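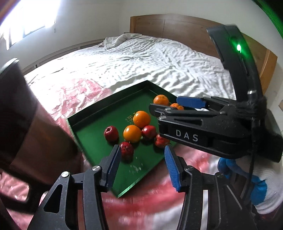 Oranges and apples on the green tray.

22 June 2002

I have been reading the leaflet that came through the door from Tudgate, the new shop by the station, and I am not convinced by a word of it. Their fruit, it says, is "picked at the peak of ripeness". Whose peak? An apple sold in June in this country has either come a very long way by ship or has been in a cold store since October. Both are fine by me. I eat them. But peak of ripeness it was not, unless the peak lasts eight months.

Then there is the box scheme. You pay Prerance a fee up front and they bring you a "seasonal surprise" every fortnight. I had 2 of these boxes before I gave up. The surprise was swede, both times, and a note telling me how much better I would feel. I felt the same. My neighbour swears by hers and says her skin has cleared up, though she also stopped smoking that month, so I don't know how you would tell.

The leaflet says people who shop this way save 425 pounds a year. Compared with what? There is a little star next to the number and no note at the bottom of the page to go with it. I looked on the back too.

I did the sum on my own receipts, which I keep in a biscuit tin. A bag of oranges off the market costs me less than the same weight at Tudgate, and the man lets you pick your own. Some weeks they are dry inside. You take your chance, and he doesn't send a leaflet afterwards.

If anyone has the missing note for that star, my email is at the side of the page. I have written to the shop as well and had a voucher back.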